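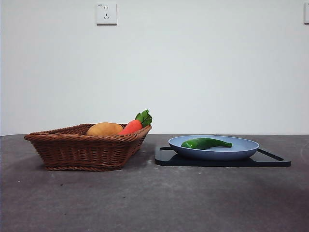 September 2019
Notebook, dye bench

Madder again. Writing this up in one go while the last skeins are hanging, so the order is a bit mixed.

The question from May was why the Dutia yarn keeps coming out brownish at our place and a clean brick red at Liesbeth's. Same root, bought together and split between us. Same alum. She sent me her notes and the only real differences I can find are the water and the time she lets the root soak before any yarn goes near it. She soaks overnight. I had been giving it a couple of hours and turning on the heat.

Yarn: Dutia two-ply wool, undyed, scoured in batches with the plain soap. Sơn did the scouring and says the second batch gave off a lot more grease than the first, so he ran it twice. I have tied a knot in the label string of the skeins that were scoured twice. Please leave the strings on, even after they have been wound.

Total dry weight of wool for this round, 2809 g. That is more than I wanted to do at once, but Beverley needs the reds for the Helard blankets and would rather have one lot with a small drift in it than several lots that don't match at all.

Mordant: alum at the usual rate, cream of tartar left out this time. Brought up slowly, held for an hour, left in the pot to cool with the lid on. The big pot has a dent near the bottom on one side and the skeins catch on it. Turn them by hand with the rod, don't stir.

Root: chopped madder, the Ateş lot. It is coarser than the last one and there are some woody ends in it. I put it through the old hand mill, which took most of an afternoon, and then soaked it overnight in cold water. First water poured off and kept. It was yellow-brown and smelled like wet hay. Cor thinks the brown in my earlier skeins was mostly sitting in that first water, and I am inclined to agree, but I have only done it once this way so I am not writing it down as a rule.

Water: half rainwater from the tank, half tap, with a spoon of chalk per pot. Tap here is soft. Liesbeth's is hard enough to fur up a kettle in a week. Wim's view is that the chalk is doing nearly all the work and the soaking makes no difference. To settle it we would need a pot with soak and no chalk, and one with chalk and no soak. Small pots are fine for that. Put down for next time.

Heat: this is where I have been careless before. Kept it under 160 F for the first hour. Then Sơn was called to the phone and the burner on the left ran away a little, and when I got back the thermometer read 182. Lid off, burner off, a jug of the cold rainwater in. I can't say how long it was up there, maybe ten minutes. That was pot 2 only. Pot 1 stayed where it should.

Results so far, all judged by the north window in the morning:

Pot 1, first skeins: clear red, slightly orange. Closest I have had to Liesbeth's sample card. Held next to it they are a shade lighter.

Pot 1, second skeins in the same bath: coral. Pretty, too pale for the blankets. Beverley has asked for them for the edging.

Pot 2, first skeins: redder than expected and a little dull. There is brown in them but much less than in May. If the overheating did that, then the limit I have been using is about right.

Pot 2, second skeins: not done. The bath is in the lidded bucket under the bench, marked. Use it this week or throw it out, it will ferment.

Dipped a test strip from pot 1 in weak washing soda and it moved toward plum. Another in vinegar water went orange. Both are pinned to the facing page along with a strip of the untreated. The pot 2 strip is the one with the notched corner.

Rinsing took a lot of water. The knotted skeins rinsed clear sooner than the others, so I think the grease left in the first batch was holding loose root. That argues for scouring everything twice from here on. It also means Sơn's scouring is a third difference between me and Liesbeth that I had not thought of. Ask her what she does.

The cotton strips we put in pot 1 took almost nothing. Cor wants to try them with a tannin first, using the oak gall powder left over from the Koradum workshop. There is half a jar. It is on the shelf above the sink behind the indigo things and the lid is stiff.

To order: alum, chalk, more label string, a second thermometer with a clip.

Still to do: rub test on the pot 1 skeins once they are fully dry. Light test strips in the window, half covered with card. Send Liesbeth a length from each pot, with the weights.

Skeins are on the back rail. Leave them until they are dry all the way through at the ties.

We use cookies to improve your experience on this site. By continuing to browse you agree to our use of cookies. Accept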